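Section 9. Fitting out a cabinet with a drawer and two doors

The makers of the Ellance range say the inside of this cabinet needs no attention once it is built. We have our doubts, so do the following before you load it.

1. Open both doors as far as they will go. If one stops short, look at the hinge before you push.

2. Pull the top drawer right out and slide it back. Hold the bar handle in the middle. Pulling from one end is supposed to make no difference. It does.

3. Set the shelf at the height you want and press down on each corner. A shelf that rocks while empty will rock with plates on it.

Note: The leaflet allows 80 mm above the tallest item. We have never seen the point of so much.

4. Wipe the back panel with a dry cloth before sticking anything to it. Adhesive pads sold as "removable" (Citeo pads included) should be tried low down first, where a torn patch won't show.

Caution: Do not hang weight from stick-on pieces, whatever the packet promises.
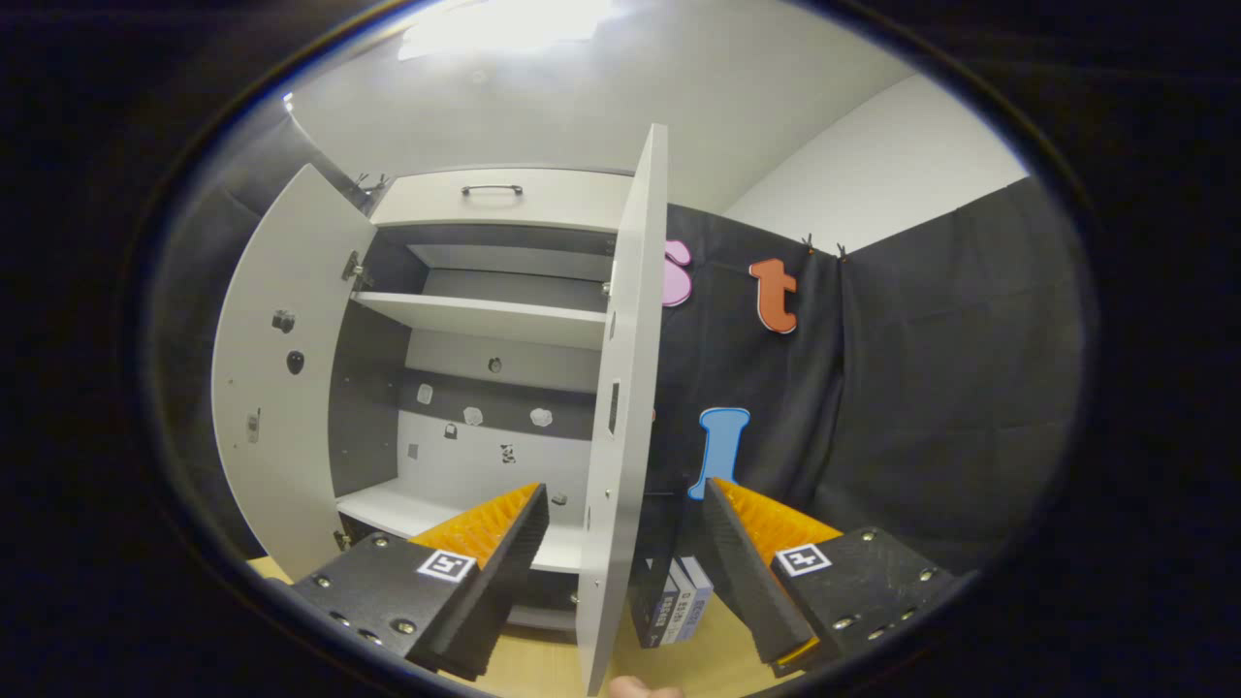

Fig. 2. Cabinet with doors open, showing shelf and stick-on pieces on the back panel.

5. Close the doors one at a time and look along the gap. If it is wider at the top, go back to the hinge bracket and turn the screw a little. Rhun Hopkin's advice was to leave it a week to settle. Ours has not settled yet.

6. Load the bottom first. For spare hinges quote part 3059, and check the bag before you leave the counter.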